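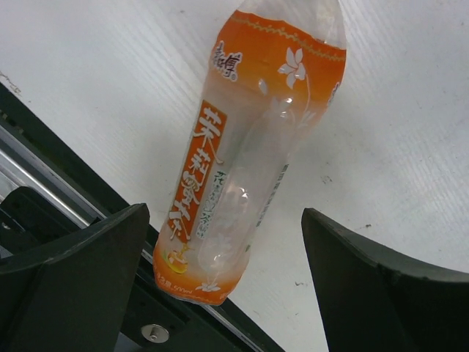 Bottle day again, which means I spent most of my morning looking after the fingers and hardly any of it watching them pick anything up.

For anyone new here, I run a little two-arm sorting cell that I call Gusau (long story, involves a map and a pin). It puts empties in a bin. That's the whole job! But squashed drinks bottles are horrible things to grip, all slippery label and soft dents, and if the fingers don't close evenly the bottle squirts out sideways like a bar of soap.

So, the fingers. The left one had been shutting a hair late since November and I'd been blaming the software, because I always blame the software. Then I got the hex key out and found two screws on the finger mount that I could turn with almost no effort. Cue much muttering. I took them out, cleaned off the old thread lock with a cotton bud, put a fresh dab on and did them up a bit at a time, swapping from one to the other. Then I re-ran the open and close routine from Bunder, which is the set-up program I use, and the closed position had shifted by 5 counts. Tiny, but you can see it when the tips meet.

While I was down there I had a proper look at the cables. The purple ones need enough slack to let the elbow bend all the way, but if you leave too much they flop about and catch on things. I swing each arm slowly to its furthest corners by hand with the power off and watch the loops the whole way. It's dull. I put the radio on. 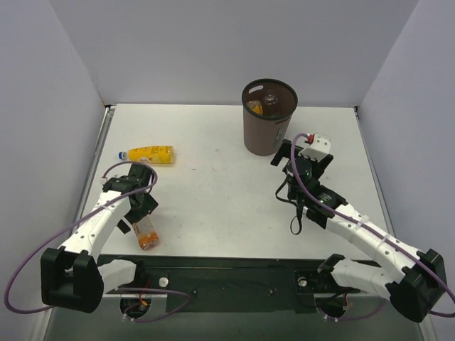
Both arms out over the table, with the bin at the back and two bottles still to go.

The bin position is saved in the program as well, so if I nudge it while wiping down I have to teach it again. I've pencilled round the base on my other table, the Kadlec one, and really ought to do the same on this.

After all that I set it going and left it to run. It got through 116 picks before I stopped it for lunch, and the log book now says more than 284 since I last changed the finger pads, so those are next. I've got a spare set from Weltix in the drawer, somewhere under the tape.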